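Come fold laundry with us – paid participants wanted for the Molholm study

We are looking for people to join the next round of our home handling study, which starts in January and runs out of the Lanora building as well as in participants' own homes. If you have ever folded a sweater, made a bed or hung up a wet towel, you already have the main skill we need, and we would be very glad to hear from you.

A little background first, for those who like to know what they are signing up for. Our group at Plistar studies how robots can learn to handle clothes and bedding. Cloth is hard for a machine. A mug keeps its shape when you pick it up, but a shirt becomes something new every time you touch it, and a program that does well on one shirt can be lost when it meets the next. So we ask people to do the job themselves with a hand-held gripper that has a small camera on it. You hold the tool, you squeeze, the two fingers close, and the recording keeps both what the camera saw and how your hand moved. No robot comes to your house. The learning is done later, back in our lab, from your recordings.

In the first round, which we called Padilla (after the street the old lab was on), we collected 2874 recordings, and 1602 of them were of clothing. We trained one version of our folding program on clips made at our own lab table and a second version on the same number of clips made in homes. The second one did better on garments it had never met, and the gap was widest for knitwear and for anything with long sleeves. We were so pleased with this that we rewrote the plan for round two, and that is the reason for this notice.

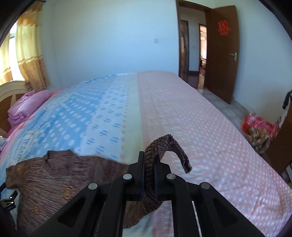 Sleeves are where we would most like your help. They twist, they hide under the body of the garment, and people have very different habits with them – some fold both sleeves in before touching the hem, some flip the whole thing over first, and a few (we love you all) roll everything up. We want the full range of habits, so please don't practice a "correct" way before you come. We are also after rooms and surfaces that look like real life. A brown sweater on a bed sheet with white ovals on one side and polka dots on the other gives the program much more to sort out than the same sweater on our gray lab table, and sorting out which edge belongs to the garment is half the battle. Your own sheets, your own curtains and your own light from the window are all welcome. There is no need to buy anything or to dress the room up for us.

**What taking part involves**

- One training visit at Lanora, where Jericho Sarmiento will show you how to hold the gripper and start and stop a recording
- Four sessions at home, on days that suit you, at two hours each
- A short phone call after the first session, so we can tell you how your clips look and you can tell us what is bothering you
- Dropping the kit back at the front desk when you finish

The tool takes some getting used to, and most people feel clumsy with it for the first few garments. Dropped cuffs and second tries are useful to us, so leave them in and carry on.

**Who can join**

You should be 18 or older, able to stand and use one hand comfortably for the length of a session (sitting breaks are fine, take as many as you like), and have a bed or large table at home to work on. Left-handed people are very welcome, as we had far too few of them last time. You don't need any background in computers or engineering.

**Pay and privacy**

You will receive $400 for completing the training visit and all four sessions. If you have to stop early, we pay for the sessions you have done. Please ask others in the home to stay out of the room while you record, and put away mail and family photos beforehand. You may look through your clips before handing them over and remove any you would prefer to keep to yourself.

We hope to reach 3000 new recordings in this round. To apply, leave your name and phone number at the Lanora front desk, marked for Jericho Sarmiento, with a line or two on the kinds of clothes you usually fold. Bulky sweaters, children's things and anything with a hood will make us especially happy.

Posted 10/30/24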